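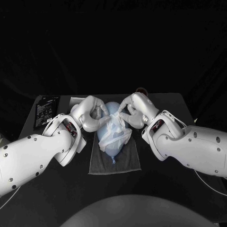
How much should you set aside for the things that aren't the robot? A good deal more than the quote suggests, and in our case it came to almost a third of what we spent in the first year.

I've had a few emails asking how we planned the purchase for our little workshop, so I'm finally sitting down with a pot of coffee and the big blue folder to write it all out. (The folder is a mess, by the way. I start every project with tabs and color coding and by February it's all just stuffed in the back pocket.)

We had quotes from two suppliers, Aigner and Grillov, and they couldn't have been more different. Aigner's ran to 21 pages and listed every bracket. Grillov's was a page and a half with a very friendly cover note, and I'll admit I liked it better right up until I started asking what was included. Shipping was extra. The second year of support was extra. Training was a day, and the day was extra too! In the end we went with Aigner, and I've been happy with them, but please do call and ask the dull questions before you fall in love with anyone's total.

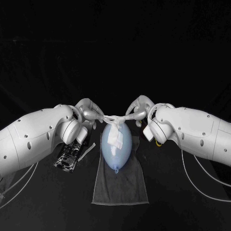

Consumables were the line I got most wrong. I had put down $42 for the whole first quarter, which I think I got by imagining one trip to the store, and we spent $562. Nearly all of it went on cheap, ordinary stuff, the kind you'd never think to ask a supplier about. A job like tying thin white paper over a balloon sounds like it costs pennies, and each go does, but you want plenty of balloons and plenty of paper on the shelf, plus a towel or two to lay them on, and black cloth for a backdrop if you want one. So now I keep a separate line called "bits" and I'm generous with it.

Then there's cabling. Please budget for cabling. I priced the power and forgot almost everything else, and then I had to go back and ask for more money, which I hate doing. Measure the table, measure the walk to the outlet, and add a bit for the corner you didn't think of.

The other big one was spares. Our spares order was $1,597, and I squirmed over it for two weeks. I'd do it again tomorrow. Waiting on a part while the rent keeps going out is a miserable way to save money, as I learned on our old Walside project.

Next up is furniture. We're still using the tables we had, and I've been eyeing the Skakent benches, the ones with the adjustable legs. They've promised me a price by the end of the month, and I'll post it when I have it.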